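Tilthorpe Work Room: progress report, April 1, 2024

Report to the Pullora grant office, prepared by Léonie Poulain

The tables are in and the wall outlets on the north side have been rewired. Pladbridge finished the electrical work within the quote, apart from an extra charge of $159 for a replacement breaker.

Power strips have been handed out to the tables. We chose a type with a button for each socket so that one device can be switched off without affecting its neighbors. Spending to date is $3,109, leaving $911 in the equipment line.

Still open: cord covers for the walkway, labels for the plugs, and the second delivery from Nilsuwan. The covers are priced at $109 and I would like approval to order them now. The room is booked for classes from October.
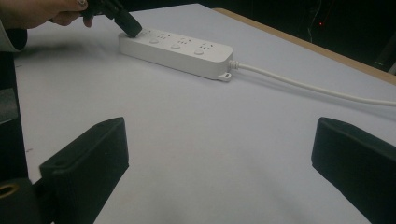
Plugging in at the first socket of a table power strip.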